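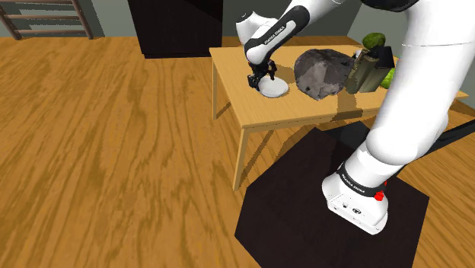
Weißer Arm über hellem Holztisch, daneben eine kleine weiße Schale.

Der Wechsel, der keiner sein will
12. Oktober 2022

Theophilus Tetteh verlässt Vudutton. Oder er verlässt Vudutton nicht, dann aber mit Nachdruck. Zwischen diesen beiden Polen bewegt sich die Berichterstattung seit dem Saisonstart, und weil ich versprochen hatte, in diesem Newsletter nie wieder über Transfergerüchte zu schreiben, tue ich es heute besonders ausführlich.

Der Stand der Dinge: Der Vertrag des Mittelstürmers läuft im Sommer aus. Der Verein hat ihm ein neues Papier hingelegt, Tetteh hat es gelesen und wieder zurückgelegt. Sein Berater spricht von »konstruktiven Gesprächen auf Augenhöhe«, was im Beraterdeutsch bekanntlich heißt, dass man sich über den Parkplatz einig ist und sonst über wenig. Der Sportdirektor wiederum sieht »keinerlei Zeitdruck«. Das hat er vor zwei Jahren auch über den damaligen Linksverteidiger gesagt. Der spielt inzwischen bei Tavell und wurde dort gerade zum Kapitän gewählt.

Tavell ist auch diesmal dabei, natürlich. Tavell ist immer dabei. Wenn irgendwo zwischen Küste und Gebirge ein Stürmer ohne Anschlussvertrag niest, reicht jemand aus Tavell ein Taschentuch und einen Vierjahresvertrag. Dazu kommt Laryea, der Aufsteiger mit dem neuen Stadion und dem alten Kader, der dringend einen Mann bräuchte, der den Ball auch dann trifft, wenn er nicht ruhig auf dem Punkt liegt.
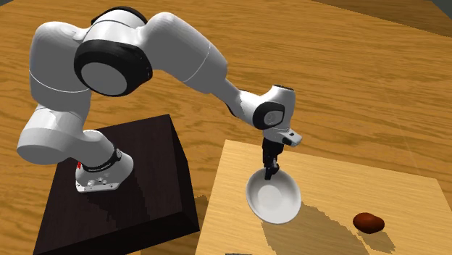 Sportlich ist die Sache schnell erzählt. Tetteh hat in der laufenden Runde 7 Tore geschossen, davon zwei mit dem Knie und eines, bei dem bis heute umstritten ist, ob er überhaupt wusste, dass gerade gespielt wird. Er läuft wenig, er meckert viel, und wenn man ihn in der 70. Minute auswechseln will, schaut er zur Bank wie jemand, dem man im Restaurant den noch halb vollen Teller wegzieht. Ich mag ihn sehr.

Man muss auch sagen, was ohne ihn übrig bleibt. Im Pokal gegen die zweite Mannschaft von Foluren fehlte er gesperrt, und Vudutton stellte vorne einen gelernten Sechser auf. Es waren 324 Zuschauer da, von denen vermutlich die Hälfte auf den Anschlussbus wartete. Endstand null zu null nach Verlängerung, dann Elfmeterschießen, über das ich aus Respekt vor den Beteiligten schweigen möchte. Nur so viel: Der Torwart von Foluren hat keinen einzigen Schuss halten müssen, und er ist trotzdem weitergekommen.

In der Liga sieht es freundlicher aus. Beim letzten Heimspiel kamen 3.948 zahlende Gäste, und als Tetteh nach dem Siegtreffer zum Zaun lief, wurde dort ein Lied gesungen, dessen Text ich nicht ganz verstanden habe, in dem aber das Wort »bleib« vorkam. Er klatschte. Er küsste das Wappen nicht. Im Forum wird seither über das ungeküsste Wappen diskutiert, der Faden ist inzwischen 40 Seiten lang. Auf der dritten Seite hatte jemand vorgeschlagen, einfach das nächste Spiel abzuwarten, und wurde dafür ausgepfiffen, soweit das schriftlich geht. 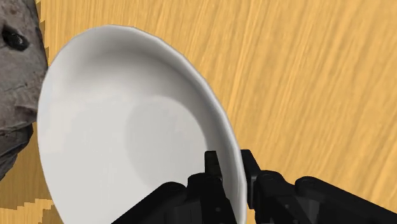

Bliebe das Geld. Eine Ablöse gäbe es nur, wenn Vudutton ihn im Winter verkauft, und der Winter ist in diesem Jahr ohnehin eine seltsame Veranstaltung, mit langer Pause und einer Weltmeisterschaft mitten in der Adventszeit. Im Januar könnte man ihn also ziehen lassen und hätte etwas in der Kasse, aber keinen Stürmer. Im Sommer hätte man dann beides nicht. Der Vorstand hat sich angeblich für eine dritte Lösung entschieden: hoffen, dass er unterschreibt, und bis dahin möglichst oft betonen, wie gut die Stimmung in der Kabine sei.

Der Trainer gab am Montag auf die Frage nach der Zukunft seines Angreifers die bisher brauchbarste Auskunft. »Er hat heute trainiert«, sagte er. Auf Nachfrage, wie: »Mit Schuhen.« Dann ging er, und der Pressesprecher bat darum, nur noch Fragen zum Samstag zu stellen. Es kam keine.

Mein Tipp, ohne Gewähr und mit der Trefferquote der vergangenen Jahre: Er geht zu Laryea. Tavell bietet mehr, aber dort müsste er sich im Sturm hinten anstellen, und Hintenanstellen ist eine Disziplin, die Tetteh nach meiner Kenntnis noch nie ausgeübt hat – nicht einmal an der Kaffeemaschine im Presseraum, an der er als Spieler eigentlich gar nichts verloren hat.

Am Samstag geht es auswärts gegen Foluren, diesmal gegen die erste Mannschaft. Tetteh ist spielberechtigt, der gelernte Sechser darf wieder auf die Sechs. Wer hinfährt: Der Gästeblock ist wegen der Baustelle nur über die Nordseite zu erreichen, und die Bratwurst dort war im Frühjahr innen noch gefroren. Den Spielbericht gibt es wie immer am Sonntagabend, sofern der Zug fährt.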